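Unit 6: A two-arm fault and what the log showed

Read this before the practical. The notes cover one fault on the Mano bench, how it was traced, and the rules we now work to.

The task is a short one. A cup stands between two arms with a marker in it, and the arms have to work close together without touching. Each arm runs its own controller. A program called Sukden sits above both and decides which arm may enter the shared space around the cup. An arm asks, and it moves when it receives the signal named Allow.

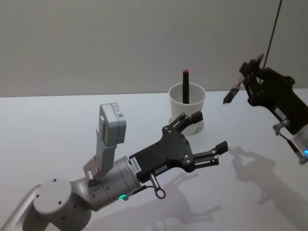
Allow was written as a level: it stayed on until Sukden switched it off. During a run in January the link to the right controller dropped for 174 milliseconds. Sukden withdrew the signal in that gap and gave it to the left arm. The right controller never got the message, kept its old value and carried on. Both arms were then inside the shared space with permission to be there.

The fingers met at low speed. Both arms stopped on the force limit, which was set at 36 newtons. No one was hurt and the damage came to one bent fingertip. The speed limit for the bench was 100 mm/s, and at a higher setting the result would have been worse.
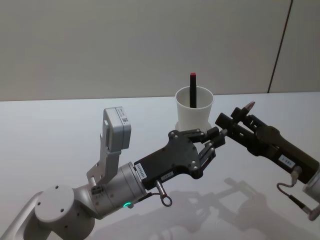
Apaza asked whether the force limit had done its job, in which case the fault might be called a minor one. It did stop the arms. It also acts only after contact, so it can't be counted as the thing that keeps them apart. Put it in your report as the last layer and look at what failed before it.

Three points from the log:

The right controller recorded the lost link but had no instruction to act on it.
Sukden did not wait for a reply before passing permission on.
The two clocks differed by 12 milliseconds, which made the order of events hard to read at first.

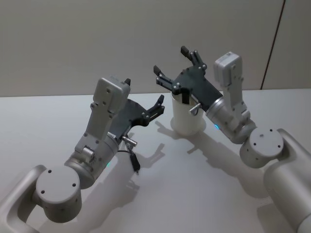

Teófilo Villanueva
Lecturer, Automation and Machine Safety

The repair was made in two parts. Allow now has to be renewed at a fixed interval, and an arm that misses a renewal comes to a controlled stop. Sukden also waits for the first arm to report that it is clear before the second is let in. The cycle is slower as a result. The clocks are set from one source at start-up.

When you test this, pull the link on purpose, at reduced speed, with your hand on the stop button. Do it once for each arm. Keep hands and sleeves off the table while either arm has power, including when it is standing still.
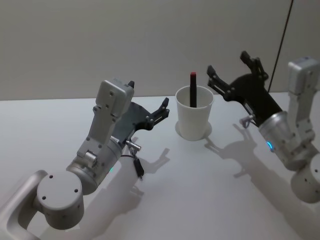

What if the link drops while an arm is already beside the cup, one student wanted to know, and stopping there leaves it in the way? Then it stays in the way. The other arm is refused entry until someone has backed the first one out by hand control. Write the steps for doing so before you start the test, and attach them to your report with the log from both controllers.

Reading for next time: the section on loss of signal in the course pack.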